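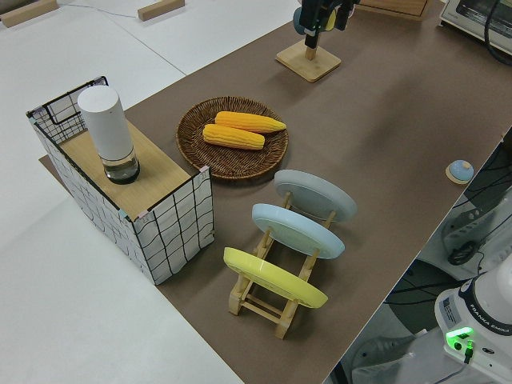
Figure 2. Kitchen bench layout, arm powered, green indicator on at the base.

Section 3: When the gripper won't let go

Read this section before you need it. Most people find it afterwards, usually with one hand on the stop button and an opinion about the Josex control software.

The fault shows on the log as code 1176, "release not confirmed". The arm has been told to open its fingers and has no proof that it did. It then hangs over the bench holding whatever it was holding, with all the urgency of a teenager asked to unload the dishwasher.

To clear a held object

1. Press the stop button. Do not use the pause command. Pause times out after 30 seconds and the arm resumes its last move, which will be the one you were trying to prevent.

2. Clear the space under the gripper. Anything upright goes first, including stands and posts.

3. Take the plates out of the dish rack and put them well out of reach. The rack holds them very nicely against gravity and not at all against an elbow joint.

4. Lift down anything standing on the basket lid. The lid is a loose board and the Kemitz planner believes it is a shelf.

5. Support the object from below with one gloved hand. Keep your fingers out of the gripper.

6. Have a second person select Manual, then Open. If the fingers stay shut, stop there and go to Section 4.

7. Re-home the gripper 2 times, empty, before loading a task.

CAUTION: Do not pull the object free. It will come, and so will the calibration.

CAUTION: The green light on the base does not mean the gripper is fine. It has no views on the gripper at all.

Note: Small objects cause most of these faults. The corn has never caused one, and remains the best-behaved item on the bench.

Note: The toaster oven stays unplugged during recovery. This line was added after the Mowat bench incident and is not open for discussion.

Report every 1176 to Nermin Değirmenci, with the log attached. "It did the thing again" is no longer accepted as a fault description.

Revised August 3, 2026. Replaces the sheet taped to the Bostow cabinet, which may now be recycled.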